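**The Nindlow milk pan, $49**

I burned a lot of milk before I got to this pan. Burned it, scrubbed it, sulked, made toast instead. So when I started stocking cookware at Skasen, a decent small pan was the first thing I went looking for, and the Nindlow is the one I kept going back to (I have two at home, don't tell my sister).

It holds 60 ounces right up to the brim, which you'd never do, but it means a proper batch of cocoa for four won't slosh over when you carry it to the table. The base is thick enough that you can turn away to find the cinnamon. There's a pour spout on both sides, so my left-handed friends have stopped complaining!

I use mine for oatmeal, custard, reheating last night's dal and, on bad days, one very large serving of rice pudding.
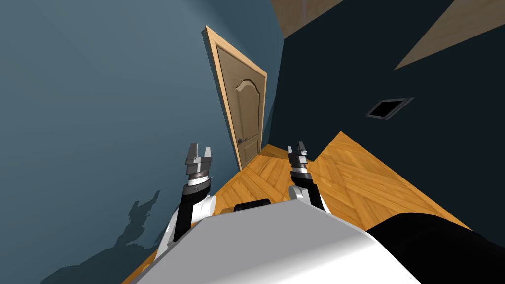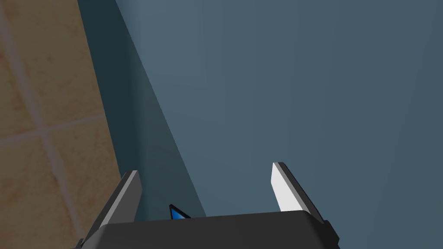
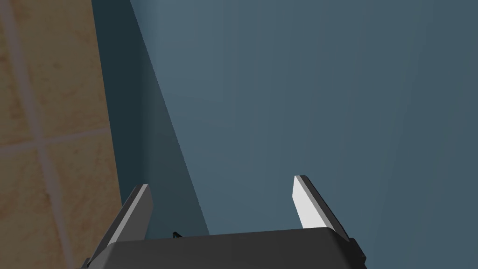
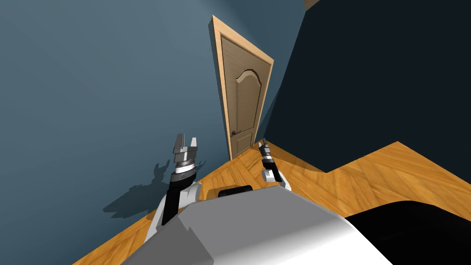 The lid is sold separately and costs $19. I went back and forth on that, but plenty of you already have a lid that size from the Billari saucepan, and it fits just fine. The knob gets hot, so grab a towel.

A few things people write to ask me:

- **Stoves:** gas, electric and induction are all okay. Not the oven, please, the handle won't like it.
- **Dishwasher:** you can, but the outside goes dull. I wash mine by hand with a soft sponge.
- **Weight:** nearly 26 ounces empty, so it's easy to lift with one hand.
- **Colors:** cream or dark green. The green sells out first every December.

If yours arrives with a chip, send me a note and I'll mail you another one. Orders go out from the Shenoy warehouse in the morning, and anything placed after lunch leaves the next working day.

— Bhavana Bangera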